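Moving the pension money, part two
Posted Apr 14, 2023

A few people wrote in after the last post to ask whether I ever got the old pension sorted out. I did, mostly. It took longer than I wanted and I made two mistakes that cost me time, so I'm writing the whole thing down while I still have the letters in front of me.

Background for anyone new. I worked for Cozma in my twenties, in the parts warehouse at Clarulbridge. They had a small pension plan that everyone was put into after the first year. I left, moved twice, and forgot about it. The company was later bought by Satano, and the plan went with it. I never got a letter about the sale. If one was sent, it went to an apartment I had already moved out of.

I only started looking because I was cleaning out a file box and found a benefit statement from my last year there. It showed a monthly amount of $112, payable at 65. That isn't a lot of money. It's also not nothing, and I had earned it.

My first mistake was calling the number on the statement. It was disconnected, and I let that stop me for most of a month. What I should have done was call the Satano main line and ask for benefits. When I finally did that, the person who picked up knew right away what I was talking about and gave me the name of the outside company that runs the plan now, Cirkadel. She also told me to have my dates of employment ready. I had the start date but was off by a year on the end date, and my old tax forms settled it.

Cirkadel has a website where you can set up an account, but it would not accept me. The last four digits of my Social Security number were fine and so was my birthday. The problem was my zip code. Their records still had the old apartment, and the site wanted the zip code on file. I tried that one and it let me in.

Once I was in, I could see the monthly benefit and a second number, a lump sum. Because the benefit is small, the plan lets former employees take the money early as one payment. You can have it sent to you as a check, with tax withheld, or have it moved directly into an IRA.
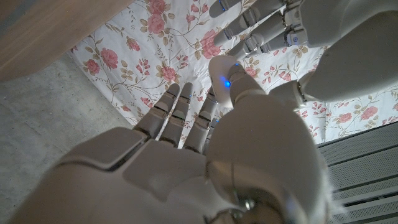 I went back and forth on this for a couple of weeks. The monthly check would last as long as I do, and there is something to be said for that. On the other hand, it does not go up with prices, and I'm still a good way from 65. I also already have an IRA that I pay attention to, and I did not want one more account to keep track of. I decided on the IRA. Someone older than me, or without other savings, could look at the same numbers and pick the monthly check.

The form is 20 pages long. Most of it is notices you are required to receive. The parts you fill in are near the back. If you are married, your spouse has to sign a waiver, and that signature has to be notarized. This was my second mistake. We both signed the form at the kitchen table on a Sunday night and then took it to the bank, and the notary would not touch it, since she had not watched us sign. I had to print those pages again. Bring the form unsigned and bring ID for both of you.

The other thing they want is a letter from wherever the money is going, saying the account exists and can take a rollover. My IRA company had never heard me ask for one, but they had a standard version and emailed it the next day. Put the account number on everything. The check is made out to the IRA company for your benefit, and it comes to your own mailbox, so you have to send it on yourself. I didn't expect that and almost put it in the pile with the junk mail.

One fee came out of it, for processing. The statement lists it as $2, which seems like an odd amount to bother with, but there it is. The first year's small employee contribution, $895, turned out to be included in the lump sum already. I had thought it might be tracked separately and had asked about it on the phone, and they confirmed it in writing after I asked a second time.

The check cleared last week. I'm still waiting on a final statement from Cirkadel showing a zero balance, and I'll need the tax form from them next January even though nothing was withheld. I have put a note on the calendar for that.

I also changed my address with them before closing things out, in case anything else gets mailed. My wife has an old 401(k) from a job before we met, and we are going to look for that one next.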